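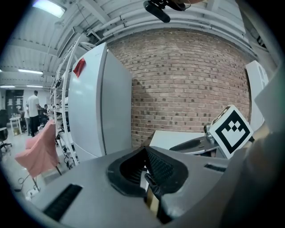
According to one reply to our questionnaire, the room by the brick wall is pleasant to sit in during the morning but tiring to the eyes before the day is over, and the person asked us to find out if the wall has something to do with it. We did not plan to study the wall when we began. After we read this reply, we decided to change the first question of the project, and the report below is about the changed question.

Light on the Work Tables of the Illés Building
Project report, Interior Environment course, spring term

1. Background

The Illés building in Grotik is an old building which is now used as a shared workspace. It is one large open room, with desks at the far end and a work area with tables closer to the brick wall. The wall was left without plaster. The ceiling is painted white and the pipes are left visible under it, so the whole room has a light upper half and, on one side, a rather dark and red side surface.

The table which interested us most is white and stands by this wall. A tall white refrigerator is also on this side of the room. People use the table for many kinds of work: sorting small parts, packing, writing notes, sometimes eating. It is not a desk in the usual meaning, because most people stand at it. In the questionnaire it was mentioned more often than any other place in the room, for good and for bad.

2. Question

Our first question was: Is there enough light in the room? Our teacher told us that such a question is too wide, and we agree now. The changed question is: How different is the light on the white table and the light at the foot of the brick wall, and can this difference explain the complaint about tired eyes?

3. Method

We borrowed two Pendo light loggers from the course storage. A logger is a small box with a sensor on the top. It writes down one value in lux each time the clock inside it gives a signal. One logger was placed flat on the table. The other was placed on a low stand at the foot of the wall, with the sensor turned to the ceiling in the same way.

The loggers were running during working hours in March. In total we received 3973 readings which we could use. Readings from the time when the ceiling lights were turned off were removed before we made the averages. We also removed one complete morning because a cardboard box was left on the wall logger and we noticed it only at lunch.

To compare the surfaces we used paint cards from Hamham, which show how much light a color gives back. We held the cards next to the table, the wall and the door of the refrigerator and chose the closest card by eye. This is not an exact method. Two of us did it separately and we had the same answer for the table and for the refrigerator, but not for the wall. The bricks are not of one color. Some are much darker than their neighbors, and the mortar between them is pale. If you look at one brick you choose one card, and if you step back you choose another.

4. Results

The average on the table was 346 lux. The average at the foot of the wall was 193 lux. The distance between the two loggers is only a few steps, so we were surprised by this, and we exchanged the loggers for one Monday to check that one of them was not wrong. The result on that day was of the same kind.

The light on the table was stable. It changed little from morning to evening, which tells us that it comes mostly from the ceiling lights. At the foot of the wall the values moved more. We think that people standing at the table put their shadow there, but we did not write down when the table was in use, so we cannot prove it.

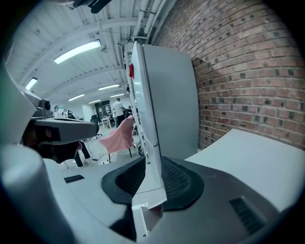 Figure 2. Brick wall with the pipes above it, and ceiling lights in rows toward the far end of the room.

It is useful to look at the ceiling together with the wall. The lights at the far end help the desks there, but they are too distant to do much for the wall. The white ceiling spreads the light quite well over the open part of the room. The bricks give back much less. A person at the table who looks down sees a bright white surface, and when the same person looks up in the direction of the wall, the eyes meet a dark red one. The eyes must get used to the new level each time.

5. Discussion

We believe that the complaint in the questionnaire is reasonable, but we cannot say that the wall alone is guilty. A white table top is a part of the problem also. With the same lamps and a table of a middle gray or light wood color, the difference between table and wall would be smaller to the eye, even if the logger showed the same number. Our loggers measure the light which falls on a surface. They do not measure how bright the surface looks. For that we needed another instrument, and the course has only one, which was already reserved by another group.

Some replies said very clearly that the wall must not be painted. "It is the only thing in the room with a face," one of them wrote. We share this opinion, so painting is not among our proposals.

6. Proposals

Put a large matte mat of a middle color on the table for work that takes more than an hour. It costs little and can be rolled up when the table is needed for something else.

Add one long lamp that shines on the wall from above, under the pipes. Before ordering it, somebody must ask the building office if it is permitted to fix anything to the ceiling beams. We asked by e-mail and did not receive the answer before the deadline.

Turn the table by a quarter so that people stand with the side to the wall. We tried this after 5 in the afternoon, when the work area was free. It was easy to move, but then the way to the refrigerator became narrow, and we put the table back.

7. What we would do differently

We would write a simple log of who stands where and at what time. We would also put a third logger among the desks at the far end, because several replies came from there and we have no values to compare them with. The paint cards should be used in the same hour of the day by all members of the group. Ours were used once before lunch and once in the evening, and this is possibly the reason why we did not agree about the bricks.

The table with daily averages and the text of the questionnaire are kept in the course folder.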